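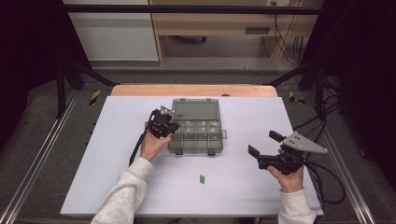

Grey compartment box on the white board, small pale pieces inside

yasmine_ch wrote:
Hello all. I keep my small beads in a box with thin dividers. Each time I carry it, the pieces travel to the next cell. What do you use, please?

Koubek7 wrote:
Cut a sheet of thin foam and lay it under the lid. Mine cost 100 pence in the market and I use it since May.

caoimhe_m wrote:
I don't agree with foam, it catches the smallest ones. Better to buy separate little pots. I have 6 in a tin.

Koubek7 wrote:
Pots take too much place in the drawer, and you must open every one to find a colour.

yasmine_ch wrote:
Thank you both. I will try the foam first, the drawer is already full. Caoimhe, are your pots from Costgate?

caoimhe_m wrote:
Yes, near the buttons.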